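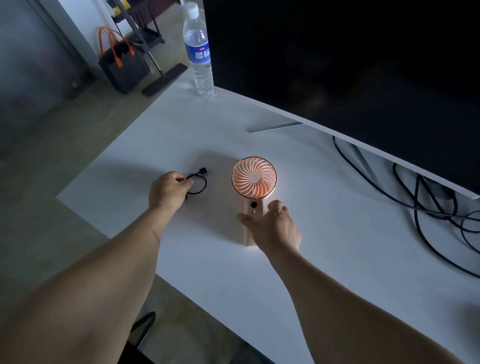 Woo-jin Yoon
Build lead, Pastard Student Robotics Club

Hurkari Desk Kit

Hurkari is the tabletop kit our club uses to teach an arm to handle everyday stuff, and we love it! Each kit comes with handheld fans, a coiled charging cable and a task booklet written by Myung-ja Yoo (start at page one, even if you've done the September workshop).

Students run each task by hand first, then program the arm to copy it. Fans are brilliant for this – round head, long handle, a button to aim for – and cables are gloriously awkward. Our year nines logged 200 runs in one term and kept asking for more.
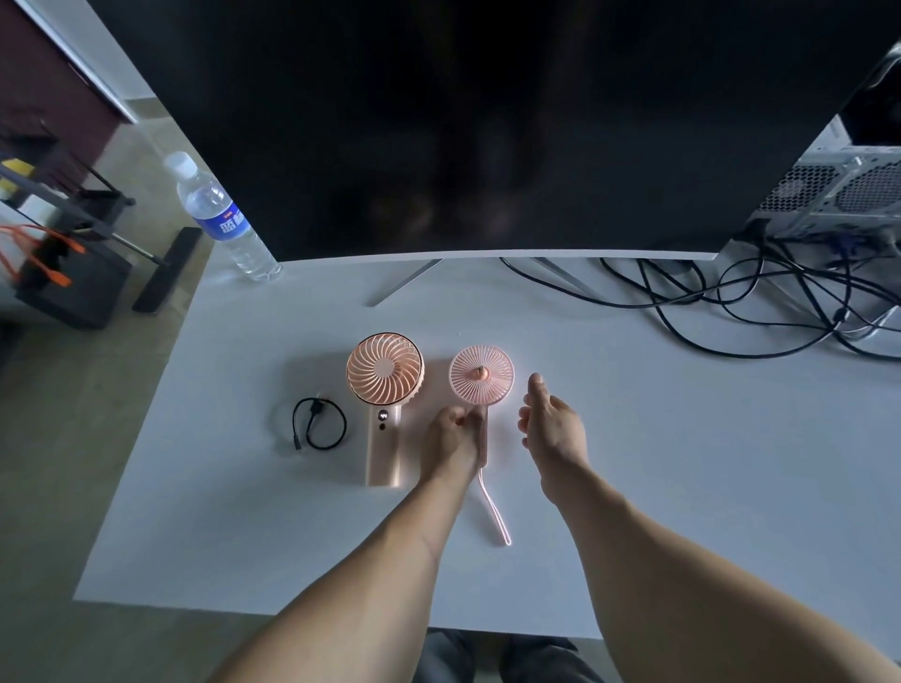
Two fans and a charging cable, set out for the sorting task.

Suits teams of up to 25. Any white desk will do, and you'll want a monitor nearby for the run log. Spare fans and cables are sold separately; colours vary.

Item no. 2188. Enquiries: Dong-hyun Nam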